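Workshop notebook, Feb 9, 2024

Cold in the shop again, coffee machine descaled (finally), and I got most of the day on the produce crates, so this is going to be a long entry. Skip to the glue part if you're only after the glue part.

Where we left off: the Flimach people want their market display set up for March, with slatted pine crates full of artificial fruit and greens that can sit out all season and still look like somebody cares. I said yes to that before I'd ever looked hard at a fake grape. I have now looked hard at a great many fake grapes and I have opinions!

First, the crates. I left them raw. No oil, no stain, no wax. I did try a wash of the MacPherson clear on one offcut and it went that orange-ish color that makes everything look like a sauna, so no. Raw pine is paler and the fruit stands out better against it. It will pick up finger marks, sure, but a quick rub with 220 takes them off and I'd rather do that twice a season than look at orange wood. Slats got a light sand on the faces and a proper one on the top edges, where people put their hands. I still found a splinter with my thumb, so the top edges are getting another pass on Monday.

The floor slats are bugging me. I spaced them wide to save wood and weight, which was fine on paper, but whatever you stand the crate on shows through. On the dark platform that reads as black stripes under the fruit. With a full crate you'd never know. With one or two bunches of grapes in there it's the first thing I see. Options I wrote on the wall: close the gaps up (more wood, more cutting, ugh), lay a sheet of brown paper in the bottom (cheap, will wrinkle), or a bit of burlap cut to size. I'm leaning burlap. There's a roll of it under the bench left over from the Trola job and it's about time it earned its shelf space.

Next, grapes. We've got them in three kinds: the pale green with a few reddish ones mixed in, the dark red-purple, and the really dark ones. The pale green is the best of the lot by a mile. Whoever made those understood that a bunch isn't all one color, and those few blushed ones do all the work. The red-purple is good from a distance and a bit plasticky up close, and the leaf helps a lot. Note to self and to anybody else filling crates: LEAF UP. If the leaf ends up underneath you've got a heap of beads.

I tried the bunches a bunch of ways (sorry) and what I like is two colors to a crate, kept apart, one low in a corner and the other running down the opposite side. Put them both in the middle and they turn into one muddy lump. Spread out, each one gets its own bit of wood behind it. I also like the crate turned a little off square. Lined up dead straight it looks like a stockroom.

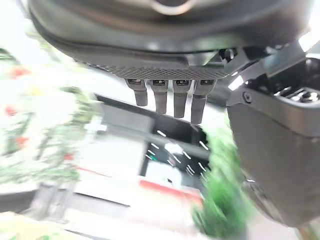
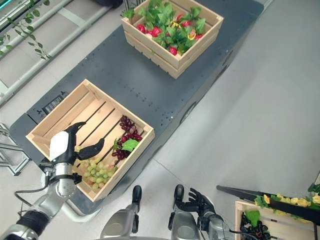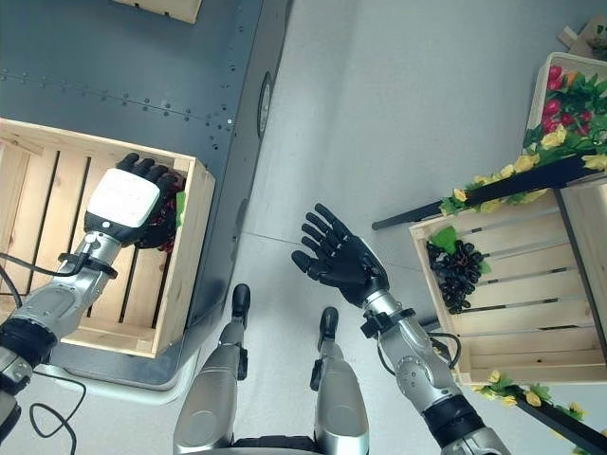

Platform crates, second and third views: grapes in the slatted pine, before any burlap.

Strawberries were easier, mostly down to there being so many leaves. You really can't go wrong with those. I packed a crate right up with berries and greens, pushed the berries down so they peek out from between the leaves, and let the bits of yellow land where they wanted. It looks full and it looks generous, and I'd eat it. The trick (if it's a trick) is to put the greens in first and then work the berries down into them. I did it the other way around on my first go and it looked like a salad had fallen on a dessert.

So there's a style question I haven't settled. The strawberry crate is stuffed and the grape crates are sparse, and side by side it's a bit feast and famine. I could thin the strawberries out, but they look sad thin. I could double up the grapes, but that means another order from Junasano, and their last delivery took so long I'd forgotten what was in it. The order number was 1057 and the replacement was 1067, and yes, I mixed those up on the phone, and yes, it took a while to sort out. If you call them, have both numbers in front of you.

For now I'm going to try raising the grapes instead. A scrap block under the burlap, nothing fancy, so the bunch sits up nearer the top edge and you don't have to peer down into the crate to find it. I cut 12 blocks from the pine offcuts before lunch, all one size, and we'll see if that's the right size. If they're too tall I'll rip them down.

Glue. I promised glue. The leaves come off the grape stems if you so much as look at them, and people will pick these up, people always pick up fake fruit to see if it's fake. Hot glue held fine but left strings everywhere and a shiny blob on the stem. Contact cement was too slow and I hate the smell. What I ended up liking is a twist of thin green florist wire around the leaf stalk and the stem, and then one tiny dot of hot glue hidden on the back of the twist – the wire does the holding and the glue just keeps the wire from wandering. Takes longer per bunch. Worth it. Snip the wire ends short and bend them in or you'll hear from somebody with a poked finger (me, this afternoon).

Dust is the other thing. The green leaves seem to grab every bit of sawdust in the building, and the grapes show it too, being shiny. I've been doing a soft paintbrush over everything and it's okay. From now on please put a sheet over any filled crate before you start the table saw. I'm saying this kindly but I'm saying it, and I'm also saying it to myself from Wednesday.

Still to do:
Top edges on all crates, another sanding pass
Burlap cut and tried in one crate before I cut the lot
Blocks under the grapes
Wire and dot the rest of the leaves
Ask Flimach if they want price signs, and whether the signs hang on the front slat or stand up in the fruit
Find my good snips, the ones with the blue tape on the handle

One more thing while I remember it. The gap between the two side boards is nice and dark and breaks up the front of the crate, so if anybody suggests adding a third board in there, I vote no. Signs could slot into it too. I'll cut a tester out of card on Monday and see if it stays put.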